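Reading time: 2 min

Workshop Practice, Handout 2: Cord Management and Bench Setup
Instructor: Manuela Cocco, Westville

2.1 Scope

This handout covers how a multi-outlet strip is handled on a flat work surface before anything is plugged into it. Load calculation is treated separately in Handout 58. Read the rating on the housing before the session and enter it on your sheet.

2.2 Position on the bench

Lay the strip with its sockets facing up and its full length supported. It need not be parallel to the bench edge. A diagonal placement is acceptable if the cord leaves in a wide curve and the strip does not rock. Keep the area beside it clear for the next item.

Terms used in the exercise:

Socket face: the side carrying the outlets.
Cord end: the end where the power cord exits.
Tab end: the opposite end, where the housing has a mounting tab with a hole. Some strips have no tab. 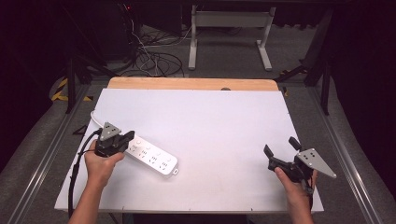 2.3 Cord exit

Most damage to a strip of this type occurs where the cord enters the housing. Lift by the housing, never by the cord. The first bend should be gradual. When coiling, begin at the housing and work toward the plug, leaving the first section slack. Fasten the coil with a reusable tie. Wire ties are not permitted in the Tellen room.

2.4 Surface

The bench top must be flat, smooth and light enough in color that dropped screws and cord trimmings can be seen. A white top with a pale wood strip along the far edge meets this requirement. Wipe the top before and after use. Do not store parts against the far edge, where they can be pushed off onto the floor.

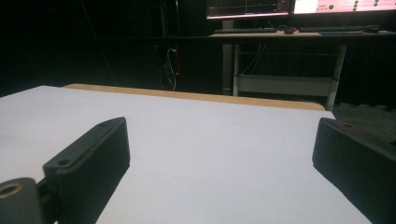
Westville Workshop Notes, Issue 2, p. 58

2.5 Exercise

a) Place the strip as in 2.2 and sketch it from above. Mark the cord end and, if present, the tab end.
b) Turn the strip end for end without dragging the cord over the edge of the bench.
c) Coil the cord as in 2.3 and return the strip to bin 2865.

Work in pairs. Sheets go to Ryszard Tokarz at the end of the session.

Further reading: Hawthorne, Bench Layout for Small Shops, chapter 2.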